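In Defense of the Mug Tree

Last updated: October

My sister-in-law thinks a mug tree is clutter. She has told me so more than once, standing in my kitchen with a cup of my coffee in her hand, and I have never managed to give her a proper answer on the spot, because I'm the kind of person who thinks of the answer while driving home from somewhere three days later. So I am writing it down, and she can read it or not.

Her case, as I understand it, is that a mug belongs in a cabinet. A cabinet has a door. You shut the door and the kitchen looks like the kitchens in the listings. A thing that stands on the counter all day holding a handful of cups is, in her view, an admission that you ran out of room or ran out of energy, and she would take it straight to the thrift store in Liltow along with my bread box and the crock where I keep the wooden spoons.

I have owned cabinets all my life and I have nothing against them. But I know what happened in mine. When we moved out of the house on Numdale Road I emptied the mug shelf myself, and there were 27 of them in there, stacked two and three high, and I would have sworn under oath that we owned a dozen. There was one from a bank that had closed. There was one with a chip I remembered getting the summer my son learned to ride a bike, and he has a mortgage now. We drank out of the front row, and everything behind it was in storage without anyone ever deciding to store it.

A mug tree doesn't let you do that. It has as many pegs as it has, and once they're full you have to make up your mind about the next cup somebody gives you. I find that restful. I'm not a disciplined person by nature (ask anyone about my sewing room), and I do much better with an object that sets the limit for me than with a resolution I made on New Year's Day.

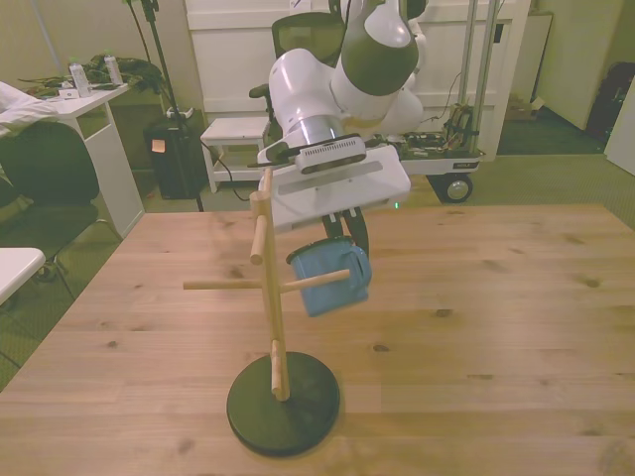 I should also put in a word for the hanging itself, which is a small pleasure I didn't appreciate until I was past fifty. You pick the mug up, you bring the handle over to the peg, and you let it down. It wants a little aim. My grandchildren took to it right away, long before they could be trusted with plates, and I would rather have a child hanging up cups at table height than climbing on a chair to reach a shelf. Putting things away is a habit you learn with your hands, I think, and it helps if the place where a thing goes is plain to see and within reach.

Heidrun Lehner, my neighbor on the downhill side, keeps hers on the kitchen table itself, right in the middle where other people would have flowers. I thought it was odd the first time I went over. By the second visit I had stopped noticing, and by the third I was reaching over and helping myself, which I believe was the whole idea. Nobody has to ask where the cups are in that house. You sit down, you take one, she pours. I've been in much grander kitchens where I stood by the sink like a lost child waiting to be handed something.

Now, I'll grant that there are bad mug trees. My first one came from a catalog and was so light that you had to load it like a canoe, one cup on this side and one on that, or over it went. I lost a saucer to it. If you are going to buy one, pick it up in the store and feel where the weight is. You want it down at the bottom, and plenty of it. Look at the pegs too, and see whether they tip up enough to keep a handle from sliding off. I like wood for the pegs myself. Metal ones make a scraping noise against the glaze that goes right through my teeth.

And I'll grant the dust. My sister-in-law always gets to the dust sooner or later. But a mug you use every morning doesn't have time to gather any, and if one of mine does, then I know I don't need it, and off it goes to the church sale in Salameh — five went last year, and I couldn't describe a single one of them to you now.

What I'm really arguing for, I suppose, is a kitchen that looks as if people eat and drink in it. I like a towel over the oven handle. I like the butter out. I like coming in on a dark Tuesday morning, half awake, and finding my cup by feel before I've turned on the light. She is welcome to her closed doors, and I'm always glad to be asked over. I just have to open four of them before I find something to drink out of.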